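5.3 Where the planner's confidence comes from

The results in Section 5.2 look good for the learned planner, and we think they should be read with some care. Over 400 evaluation runs the planner reported a mean confidence well above that of the scripted baseline, and Gilani's early reading of the logs was that it had learned to coordinate the two arms. We are less sure. A high confidence score only says that the current state looks like something in the training set, and our training set is narrow: 2,457 demonstrations, most of them recorded at the Kumbridge site by the same six operators.

To check this, we split the logs by phase. In the reach phase the arms hardly interact, and a planner that treats them as two separate systems would do as well as ours. The two-handed hold is a different matter. Both hands are on one light object, and each hand's target depends on what the other is doing. Figure 6 shows a hold of this kind. The contact estimator has to decide which fingers carry load and which merely touch, and it has to do so from joint currents and a head camera. With a small, light packet the current signal is close to the noise floor, so the camera does most of the work, and the camera's view of the fingers is often blocked by the packet or by the fingers themselves.

We found 607 segments in which the estimator changed its mind about the number of supporting contacts at least once per second. The planner's confidence did not drop in any of them. Either the planner ignores the contact estimate, in which case the ablation in Table 4 needs another explanation, or it has learned that the estimate is unreliable and falls back on pose alone. Afridi favors the second reading. The data at hand cannot separate the two.

A related worry concerns clutter. The Volletti interface passes the planner a segmented target and drops everything else on the table. This keeps the input small, but it also means that a soft or rounded object under the hands is invisible to the planner until the collision checker complains. We would not call that scene understanding, although earlier drafts of this paper did.

Figure 6. Two-handed hold of a small black packet, seen from the head camera. A balloon on a gray cloth lies on the table below the hands.

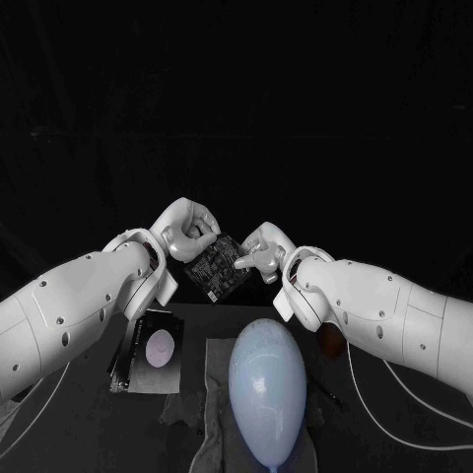 The same caution applies to the transfer test at Gekdale. Success there was scored by the final pose of the object, so a run with a poor hold and a lucky finish counts the same as a clean one. We have kept the scoring as it was in order to match the Butt baseline, but we no longer believe it measures coordination.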